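Home | Projects | Reports | Contact

Filed under: Grant Updates

Hi Ya-wen,

May was a busy one, so grab a coffee. When you signed off on the Plondari gripper kit you asked me to tell you plainly whether it's worth buying for the other sites, and I think I'm most of the way to an answer.

The kit itself went on without drama. Two fingers, a wrist camera, the mounting plate and a bag of spare pads (we've used more of those than I'd like!). The Dralarell software took longer – I lost most of a morning to a license key that wanted capital letters. Since then we've logged 1,128 picks toward the 2,000 in our agreement, nearly all of them laundry out of baskets.

Cotton is easy. Thick stuff that bunches up is easy too, the fingers just close on a fold and go. What gives us grief is anything thin and slippery, and small pieces sitting right under the rim, where the fingers want to come down on the plastic.
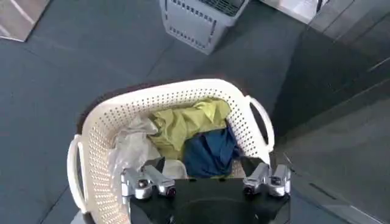

WHAT THE KIT SEES

A white basket with holes all over it, four pieces of cloth in a heap, fingers open over the near rim. The navy one is the sort of thing I worry about, with folds so dark they're almost black. The Dralarell preview has a brightness slider and I've been leaning on it pretty hard – it helps some.

Support has been good. I wrote to Plondari with seven questions and got seven real replies, including one admitting the manual has the pad sizes wrong. They've promised a softer set, and I'd like to run the last batch on those before I recommend anything.

Still to do: finish the picks, try the Wan baskets with the taller sides, and get a price from Grostus for a second mounting plate. I'll send the pick log with the next report.

7 shares | 0 comments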